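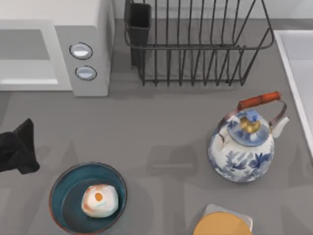 Notes for Session 3: Teaching by Demonstration, and What It Leaves Out
Ronaldo Malabanan
Monday, June 7, 2021

Read these before the lab. They are longer than last week's and they contain most of my complaints, so you won't have to hear all of them out loud.

The idea in one paragraph

You want a robot to put a bun in a microwave. You could write down every motion yourself, or you could have a person drive the arms through the job many times, record it all, and fit a policy that maps what the cameras and joints report to what the arms should do next. The second route goes by imitation learning, behavior cloning, or learning from demonstration. Papers use these names loosely. In this course "cloning" means plain supervised learning on recorded pairs of observation and action, with no reward and no extra practice for the robot.

Two ways to collect

By hand. You grab the arm and move it. This is called kinesthetic teaching. You feel the weight and the joint limits, and you stop asking for poses the arm can't reach. The trouble is that your own body ends up in the camera view, and moving two arms at once this way takes more coordination than most of us have.

By remote control. You move something else (a pair of leader arms, a headset controller, a 3D mouse) and the robot follows. Your body stays out of view. You also lose most of your sense of touch, and there is a delay. People who are new to it move slowly, overshoot, and wait. All of that goes into the data, and a policy trained on it may learn to wait too.

The lab uses remote control through Wikora, our simulator front end. Recordings are saved by Nurader, which writes one file per episode. If Nurader reports a dropped stream, throw the episode away. Do not patch it.

The kitchen task

Our simulated kitchen is friendlier than any kitchen I have cooked in. There is a teal bowl with a white bun in it, a microwave with two round buttons on the front, a wire dish rack, a blue-and-white teapot, and a sink. The counter is one even gray. No crumbs, no mail, no phone charger. Keep this in mind when somebody quotes you a success rate.

The teapot deserves some thought. It has a thin arched handle with a wooden grip, and a spout that points toward the sink. You can lift a pot like that by the handle from above or squeeze it around the body. Both are reasonable. If half of your demonstrations do one and half do the other, a policy that averages will aim for something in between, and there is nothing in between to hold. Choose one grasp with your partner before you record.

Camera view matters as much. From a high angle you see the flat top of the microwave well and its front less well. Before you blame the training, ask whether the policy could have told from its picture that the door was open. The driver often knows things the camera doesn't: what the instructions said, what happened a moment ago, which button was pressed. A policy that sees only the current picture gets none of that.

How many demonstrations?

The honest answer is that I don't know, and I distrust anyone who gives you a number before seeing the task. The Pascual group, whose report is in your reading packet, used 2,000 episodes on a task close to ours. Their test positions were drawn from the same small patch of counter as their training positions. That shows the policy can fill in gaps. I would not call it learning to cook.

You will record 25 episodes per pair and hold back 3 for checking. This is too few for a good policy. It is enough to watch one fail, and I want you to see that early.

Drift

Cloning has a known weakness. The policy makes a small error, lands somewhere the driver never went, makes a larger error there, and so on. Low training loss tells you very little about this. One common fix is to record recoveries: start with the gripper in a bad place and drive it back. Another is to let the policy run and have a person take over when it goes wrong. Both help. Both also cost human hours, and those hours tend to go missing from the results table.

For the lab

Record with one driver first, then swap — and label who drove.
Move the bowl between episodes. Write down where you put it.
Keep failed attempts in a separate folder.
Run the trained policy 19 times and report every run, including the embarrassing ones.
Bring one page on the failure you found most surprising.

Reading: the Pascual report, sections on data collection only. Skip the Wastolura product brochure unless you want practice spotting missing denominators. We will come back to it in December, when you present your own numbers.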